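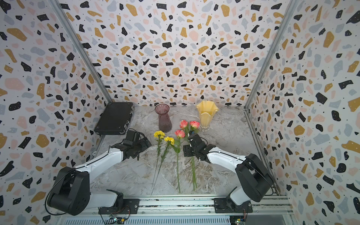
Two arms, five stems, two vases. The pink roses are the ones on the right.

5 October 2018

I said I would write up the budget for the second bench once I had real numbers, so I spent this morning with the order sheets from the first one.

The arms were the easy part. Ostrowski quoted me for a pair and the quote held. What I got wrong was everything attached to them. I had one line for "frame and misc." and it covered the aluminum rail and the corner posts. It did not cover the mounting plates, the cables, the wall panels or the marble-pattern top. Those came from 7 separate orders, and I paid shipping on every one.

Second mistake: spares. I bought none. When a wrist servo quit in February, Rondgate had a wait of 30 days and the bench sat there the whole time. For the next build I'm putting two spare servos and one spare gripper on the first order.

Then there is the stuff on the table. Carnations and roses are cheap by the bunch, but a gripper closing on a stem uses them up, and I was buying fresh three times a month out of my own pocket. They get their own line now. So do vases. I like the ribbed glass one, but plain ones would be easier to replace.

Bernadette Kapoor read the draft and asked why I was still pricing Tomico controllers when the Pokska boards do the same job for less. Fair question. I have asked for a Pokska quote and will hold the order until it comes in.

Still missing from the sheet: a second power supply, and a price for cutting the vent panel.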